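The Long Way Round to Brimley

Iqra Rana makes tea the way she makes records, which is to say slowly, with several false starts and a good deal of wandering off to listen to something in the next room. By the time two mugs reach the table I have heard most of the new Fudusine album through the wall, and she has apologised for the hiss on it, taken back the apology, and told me the hiss is her favourite bit.

The album is called Brimley, after the village where she spent a wet February with a borrowed harmonium, two tape machines and her old friend Mudassar Tarar on bowed guitar. They came home with 292 minutes of playing. Seven pieces made the final cut, and the longest of them, "Marwat", drifts along for the whole of the second side without anything you could fairly call a tune until the harmonium clears its throat near the end and gives you one. I won't spoil it. I was washing up when it arrived and had to put the plate down!

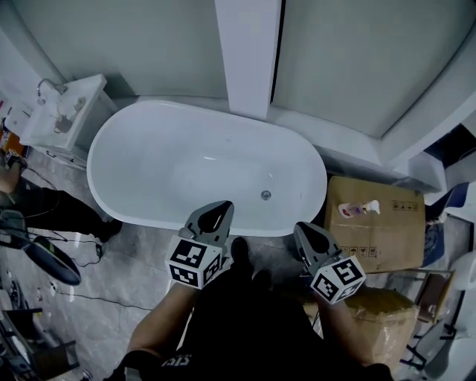
Freestanding tub on the showroom floor.

Rana grew up in a house where the radio was never off, and she still talks about music as something that ought to share a room with other noises. Her first tapes under the Fudusine name went out in an edition of 200, posted by hand, and she remembers a fair number of the addresses. (She recited a few for me, with postcodes.) Those early pieces were busy little things, all plucked strings and chattering loops, and anyone coming to Brimley straight from them may wonder where everybody has gone.

"I got tired of filling up the corners," she says. "Mudassar would play one note and I'd be leaning over to add nine more. So he started hiding my leads."

Tarar, when I rang him, admitted to this quite cheerfully. He also told me that the opening piece, "Sultton", was meant to be a soundcheck. Stella Mwakalinga, who mixed the record, found it on the wrong reel and refused to give it back, and it is now the first thing you hear: a low drone, a chair creaking, and then that guitar coming in underneath like somebody humming on the stairs.
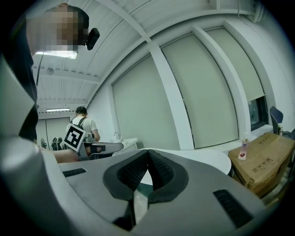 Close view of the grey jaws and their dark pads.

Mwakalinga's hand is all over this album, and I mean that as high praise. She has kept the quiet parts properly quiet, so you will find yourself turning the volume up and then scrambling for the knob halfway through "Marwat", where the two tape machines slip out of step and the whole thing swells and wobbles most beautifully. Anum Virk sings on one piece only, with no words, and I could happily have had more of her. Rana says there is another song with Virk that didn't fit, and that it may come out on its own if she can decide on an ending.

She is in no hurry about it. A few small concerts are planned, with Hammad Bajwa taking over the harmonium so that Rana can look after the tapes, and the pair of them have been practising in her kitchen with the back door open. She played me a bit of the rehearsal before I left. Somewhere in the middle a neighbour starts mowing, and Bajwa, bless him, finds the note and stays on it until the lawn is done.

Brimley is out on 10/30/18.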